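3.2 Task and workspace

The work reported in this section was carried out as a final-year undergraduate project within the Tully unit of the mechatronics program. Students were asked to collect demonstrations of a short contact-rich task using paired hand-held grippers, and then to train a policy on them. The task was operating a household power strip, chosen for its low height, its uniform colour and the small size of its features relative to the jaw tips. Each gripper carries its own camera, so that the view recorded during a demonstration matches the view available to the arm at run time.

The strip was placed on a white tabletop at a bearing and distance drawn from a printed list. A pale object on a pale surface gave the segmentation stage considerable trouble in the September pilot, but the surface was kept. Changing it would have made the results hard to compare with those of the earlier Drinuvico cohort, which used the same finish. 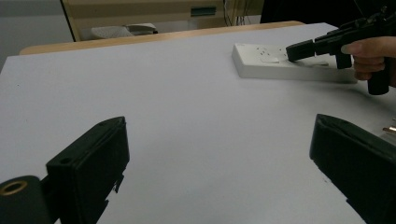

3.3 Collection protocol

Students worked in pairs, with one operating the grippers and the other keeping the log. A demonstration began with both jaws open and clear of the strip, and ended when the operator had withdrawn to the same condition. Operators were told to approach at a steady speed and to avoid correcting the wrist angle once the tip was over the sockets. Episodes that broke either rule were retained but flagged.

In total 849 episodes were logged, of which 48 were discarded for tracking loss. Most of the discarded episodes came from one afternoon session in which the Urnberg tracking software had been restarted without recalibration. The remaining losses were spread across operators and showed no clear relation to strip placement.

Placements toward the far right of the table were the hardest to label. The strip is small in the camera view at that distance, and its outline against the tabletop is weak.
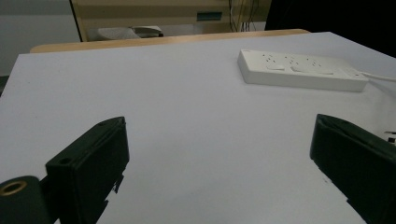 Labels were therefore assigned in reverse, starting at the last frame of each episode and propagating the outline backward until the tracker's confidence fell below threshold. The method adds little to the labelling time and removes the need for manual boxes in the opening frames. It does fail where the operator's own jaw covers the near end of the strip for an extended period – these segments were labelled by hand.

3.4 Close-range observations

At close range the difficulty changes. The outline is no longer the limiting factor, and the policy must instead distinguish sockets from switches, which lie side by side and share the colour of the housing. The students' first network treated the two as one class. Splitting them required relabelling, and the relabelled set was frozen before any further training so that all teams worked from the same data.

Figure 4. Power strip at close range between the open jaws of a hand-held gripper. The sockets, rocker switches and red indicator light are visible.

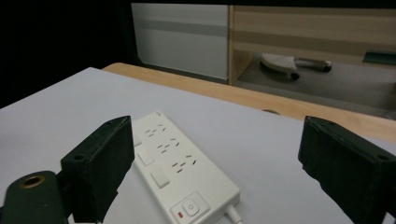

One reviewer of the draft report objected that a switch and a socket differ in function but hardly at all in what a jaw tip has to do to reach them, and that the split might therefore be inflating the apparent difficulty of the task. The reviewer asked for a single-class baseline trained on the frozen set. That baseline has since been added. It reaches the strip as reliably as the two-class network but selects the wrong feature more often, particularly when the strip lies diagonally to the table edge.

3.5 Two-handed episodes

The protocol allowed the operator to use either gripper, and the idle one was to be held open and away from the strip. Poses were recovered from the marker plates fixed on top of the tools, with a head-level view recorded alongside the gripper views.

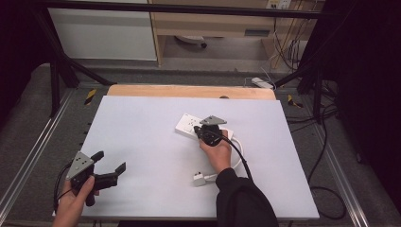 Pose error grew when a plate was tilted steeply away from the tracking camera, and the Damura filter used in the course did not recover well from such gaps. Raising the camera by 19 cm reduced them. Gaps longer than 4 frames were left unfilled and the affected segments masked during training. A finer interpolation was considered, but the teams had no ground truth against which to test it. The calibration file in use at the close of the project is dated 15/10/2026 and applies to all results in Section 4.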